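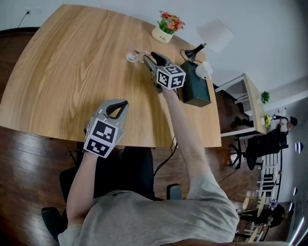 Photo: Unnur Brøndum

The noise in the basement of Clallier started in February, a dry rattle that came every morning at the same hour. The dairy had two vacuum pumps on the filling line, and the older one was the mother of the problem, as Steinar Mikkelsen likes to put it.

Mikkelsen has repaired pumps for dairies and fish plants for 17 years. He works for Riis, a small workshop that makes shafts, seals and housings for machines whose makers have closed or moved away. When he opened the old pump, he found four vanes worn thin on one side.

"People wanted to buy a new pump the same day," he says. "I asked them to wait and let me look at the inlet filter first."

The filter was of a wrong size. It had been ordered from a catalog after the usual supplier, Bamia, changed its part numbers, and it let fine powder pass into the chamber. Riis cut new vanes and polished the housing. The bill was 137 hours of work, and the dairy's manager did not hide that he found this a lot.

Such jobs are becoming more common in the workshop. Delivery of a complete pump can take many months, and a good housing of cast iron can be used again if it has no cracks. Mikkelsen measures each one in several places and writes the numbers by hand on a card, which stays with the pump.

At Clallier, the card now hangs on a wire beside the motor. The second pump will be opened in the summer, when the filling line stands still.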